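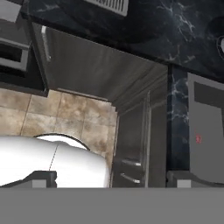 Häufige Fragen zum Sauerteig und zu meinen Backkursen

Weil mir im Postfach immer wieder dieselben Fragen begegnen, habe ich die Antworten einmal gesammelt. Wenn deine nicht dabei ist, schreib mir einfach, ich ergänze die Seite nach und nach. Letzter Stand: Dienstag, 21. April 2026.

Mein Anstellgut riecht nach Nagellackentferner. Muss ich es wegwerfen?

Nein, bitte nicht! Es hat Hunger. Nimm einen Löffel davon ab, füttere ihn mit frischem Mehl und lauwarmem Wasser und mach das zwei, drei Tage lang jeden Morgen. Meistens riecht er dann wieder angenehm säuerlich. Weg muss er nur bei Schimmel, also bei Pelz oder bei rosa und orangen Stellen. Da hilft auch kein Abschöpfen.

Oben steht eine graue Flüssigkeit. Was ist das?

Wasser, das sich abgesetzt hat, mit ein bisschen Alkohol drin. Ich gieße es ab. Wubit Mamo, bei der ich Brotbacken gelernt habe, rührt es immer unter und schwört auf den kräftigeren Geschmack. Probier beides.

Wie oft muss ich füttern?

Im Kühlschrank reicht einmal pro Woche. Meiner heißt Zeleke und hat im Januar auch mal drei Wochen ohne mich überstanden — danach war er zwei Tage beleidigt und dann wieder ganz der Alte. Wer bei Zimmertemperatur führt, muss täglich ran.

Welches Mehl nimmst du?

Für den Sauerteig Roggenvollkorn, für meine hellen Brote Weizen 1050. Du brauchst wirklich kein Spezialmehl aus der Manufaktur, ich habe jahrelang mit dem billigsten aus dem Supermarkt gebacken und es wurde trotzdem alles aufgegessen.

Mein Brot ist innen klitschig. Was mache ich falsch?

Da gibt es mehrere Verdächtige. Entweder war der Sauerteig noch zu schwach, oder das Brot kam zu früh aus dem Ofen, oder du hast es zu früh angeschnitten (ich weiß, es duftet so gut!). Roggenbrot lasse ich mindestens zwölf Stunden liegen, lieber einen ganzen Tag. Ein Kerntemperaturmesser hilft auch, bei 97 Grad hole ich meine Laibe raus.

Brauche ich einen Gusstopf?

Schön ist er schon, aber ein heißes Blech und eine Schale mit kochendem Wasser unten im Ofen tun es genauso. Mein eigener wiegt so viel, dass ich im Sommer oft gar keine Lust habe, ihn herauszuwuchten.

Kann ich Sauerteig einfrieren?

Kannst du. Ich trockne ihn aber lieber: dünn auf Backpapier streichen, an der Luft durchtrocknen lassen, zerbröseln, ab ins Schraubglas. So habe ich immer eine Reserve im Schrank.

Was kostet ein Kurs bei dir?

Der Tageskurs kostet 85 Euro, Mehl, Mittagessen und ein Glas Anstellgut sind dabei. Die Brotkurse gebe ich selbst, den Pizzakurs übernimmt Gualtiero Pagano, und der ist meistens zuerst ausgebucht.

Muss ich etwas mitbringen?

Eine Schürze und ein großes Geschirrtuch für den Heimweg. Und bitte bequeme Schuhe, wir stehen viel.

Kann ich kurzfristig absagen?

Bis eine Woche vorher bekommst du alles zurück. Danach leider nicht mehr, du darfst den Platz aber jederzeit weitergeben. Sag mir nur kurz den Namen, damit ich weiß, wer kommt.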